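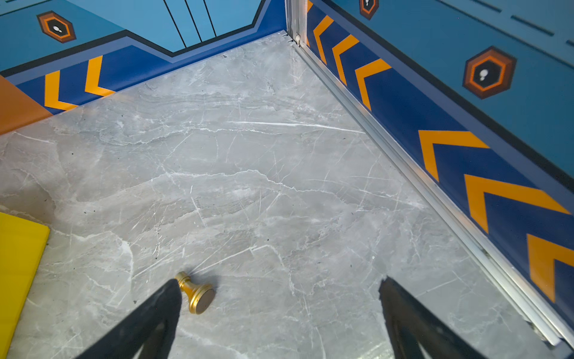

One gold knob, off the cabinet and on the floor.

How to Put a Cabinet Knob Back On (and Keep It On)

By Radymyr Yatsenko
Jun 21, 2024

A cabinet knob gives plenty of notice before it leaves. It wobbles for a month, it spins when you pull, and then one morning you open the cupboard with a flourish and the door stays shut. Most people respond by prying at the edge of the door with a fingernail until September. The repair takes less time than that, even counting the search for the screwdriver.

What you need
A screwdriver that fits the screw
Medium-strength threadlocker, or clear nail polish
A small washer
A replacement screw, if yours has gone wherever they go

Step 1. Find the knob
Look at floor level first. A satin gold knob ought to be easy to spot, but a gray marble-patterned floor, with all those veins and specks, is good at hiding small hardware. Lay a flashlight flat on the floor and look for the shadow. Check under the kickboard while you're down there. I once got back two knobs and a fork.

Step 2. Find the screw
Open the door and look at the back. Often the screw is still sitting in its hole, looking innocent. If it's missing, take the knob to the hardware store and try screws in it until one turns easily by hand. Do not force the one that almost fits. I did this to a perfectly good Ellero knob and now own a gold paperweight.

Step 3. Check the length
Push the screw through from inside the door. You want 5 to 8 millimeters of thread poking out the front. More than that and the knob may bottom out before it's tight, which feels like success until you let go. Add the washer under the screw head to take up the slack. If there's hardly any thread showing, buy a longer screw.

Step 4. Add the threadlocker
One small drop on the last few threads. The Palus tube in my drawer claims to be good for 100 uses, and I used up a fair share of them on my thumb. Nail polish works nearly as well and comes in more colors.

Step 5. Tighten
Hold the knob still with one hand and turn the screw from behind with the other. Spinning the knob itself is how it got loose — that, and children. Stop when it's snug. Leaning on the screwdriver will dent the door or strip the knob, sometimes both.

Step 6. Leave it alone
Give the threadlocker overnight. Tape a note over the knob if you live with people who open things.

If the hole in the door has worn too wide, put a backplate behind the knob and a wider washer on the inside. Do the other knobs on the same cabinet while you have the screwdriver out. They were all put on the same day, probably by the same person in a hurry.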